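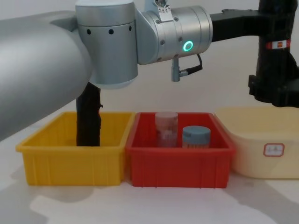

One of you wrote in after the last session to ask why anybody would bother paying down a mortgage early when the same money could go into a pension, and whether I'd skipped that on purpose. I hadn't, I just ran out of time (as usual!), so let's begin there and let it lead us into tonight's topic, which is annuities.

Session 7: Turning savings into a paycheck

The short reply is that paying off a loan gives you a return you can count on, equal to the interest you no longer owe, while the pension money may do better or worse. Some people sleep better one way and some the other, and I've taught this course long enough to stop arguing with how people sleep. But notice that the question is really about certainty and what you're willing to give up to get it. Annuities ask you the same thing, only later in life and with bigger numbers attached.

What an annuity is

You hand an insurance company a lump sum, and the company promises to send you a payment every month, usually for as long as you live. If you live to a grand old age, you come out ahead. If you don't, the money you didn't collect helps pay the folks who did. That pooling is the whole engine of the thing, so please get comfortable with it before you worry about any of the fancier versions.

The handout case: Flandinier and Arent

Our two made-to-compare quotes are for the same person, the same age and the same lump sum. Flandinier pays $622 a month for life, level, with nothing to the heirs. Arent pays $600 a month for life, but if the buyer dies in the first ten years the payments go on to a named person until the ten years are up. We call that a "period certain."
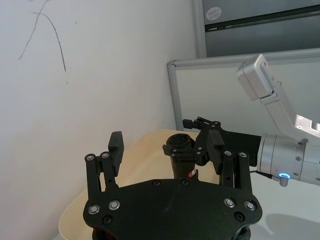 So the difference between them is $22 a month, or $264 over a year, and that is the price of the guarantee. Is it worth it? Well, a single person with no one depending on them might say no, and a person with a spouse who has very little coming in might say yes before I've finished the sentence. Write down your own answer and one line on why, and hang on to it, as we'll come back to it when we do survivor benefits.

Watch the second page

Then there's Kokkonen, which advertises payments of up to $1,011 a month. My goodness, that looks lovely next to the other two! Read on, though, and you'll find that the top figure applies only to buyers who start ten years later than ours does. Always ask for a quote in your own name, at your own age, on the day you'd really buy.

Things to look up before we meet again

What does your state's guaranty association cover if an insurer fails, and up to what limit?
Does the payment rise with prices, or stay flat? (A flat payment feels fine at first and rather thin after fifteen years of grocery bills.)
What is the surrender charge, and how long does it last?

Reading: the Skullomby packet, the part on inflation riders. Skip the tables at the back for now, we'll do those together in June with calculators out.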